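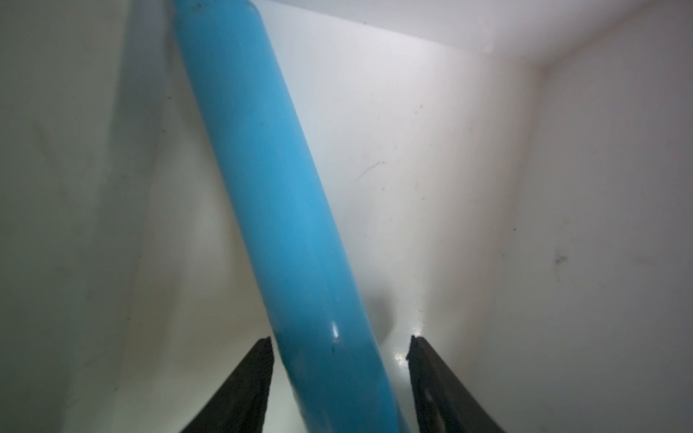
How do I keep foraged hazelnuts and apples through the winter?

Search questions, topics, people
Go

Asked by Efe Fashola, 18th April

We moved to Kastthorpe last year and I've gone completely mad for hedgerow picking (my kids too!). By November we had a big sack of hazelnuts and more windfall apples than we could eat. Half the nuts went mouldy in the shed and the apples turned to mush. I'd love to do it properly this time. Do I need a dehydrator, or can I manage with an ordinary oven and a cold larder?

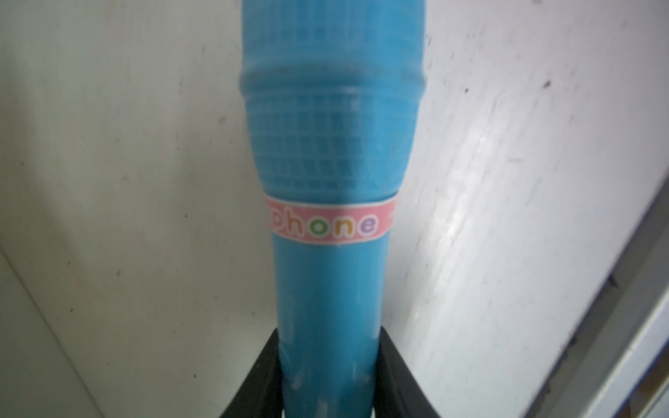 Light blue toy microphone, upright

2 answers

Wondimu Tesfamariam
You can manage without one, and you're going to love it! Nuts first. Take them out of the husks the day you pick, spread them one layer deep on newspaper somewhere airy and turn them every day for two or three weeks. They should rattle when you shake them. Then hang them in net bags, never plastic.

Windfalls won't store whole, the bruises spread. Cut the bad bits out, slice into thin rings, dip in water with a squeeze of lemon and dry them in the oven on its lowest setting with the door open a crack. Mine take most of an afternoon. They should feel leathery, and no juice when you tear one. Let them cool before they go in jars, and look at the jars daily for the first week. If you see any mist on the glass, back in the oven. Only apples picked by hand with the stalk on are worth wrapping and keeping in the larder. I did 94 last year and had crumble well into spring!

Orest Sirko
we just stew ours and freeze it. 200 g tubs, one per pudding. dont know about nuts, squirrels get all of them here

We use cookies to remember your settings. Accept all / Manage choices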